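Stuvano Town Council: Textile Collection FAQ

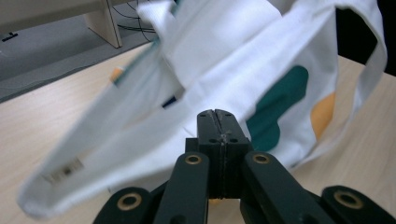 White canvas tote bag with a printed design.

Who can use the service?
Any household in the Stuvano and Prernon wards. Businesses need a trade waste agreement.

How often are collections made?
Every 2 weeks from May. Bags must be out by 7 a.m.

Is there a weight limit?
No single bag may exceed 20 pounds.

What does it cost?
Nothing for the first 100 bags booked in each ward per round. Later bookings move to the next round.

Who handles complaints?
Mingxuan Yuan, Waste Services, extension 355.

Page updated 12 October 2024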